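I gave up coffee in November, mostly to prove to Joanne that I could. She had 3 opinions on the subject and shared all of them before breakfast.

The tea is fine. It tastes like a pond with good manners — but fine.

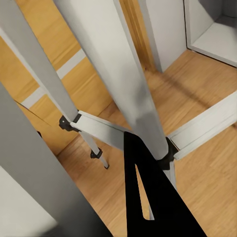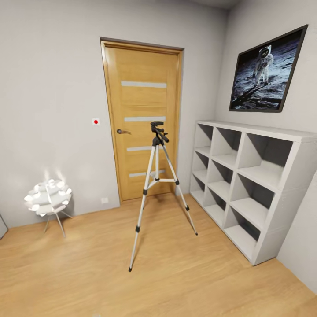
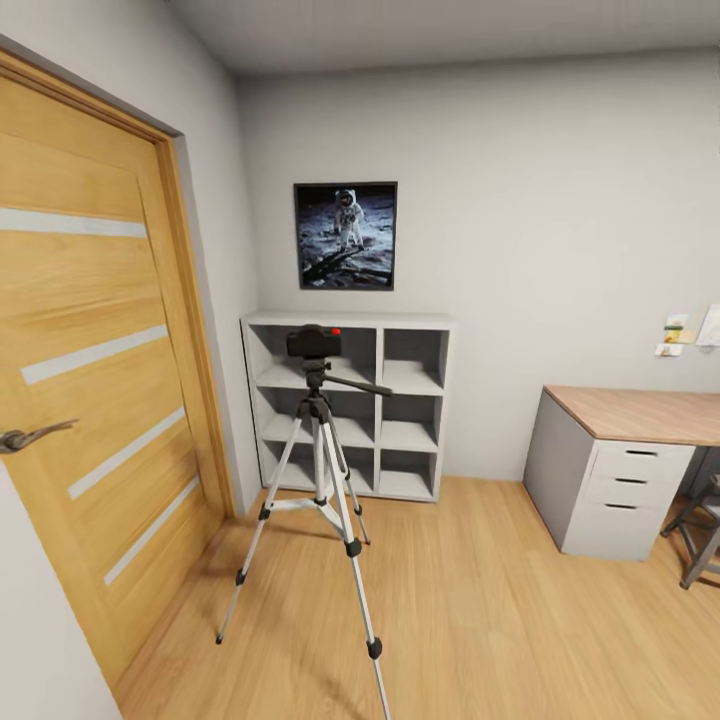 The last two: a wooden door with frosted glass strips.

Liam says the headaches pass by week two. Liam has been wrong about most things, including my old car. I've kept one bag of beans behind the flour, for guests. I don't have guests.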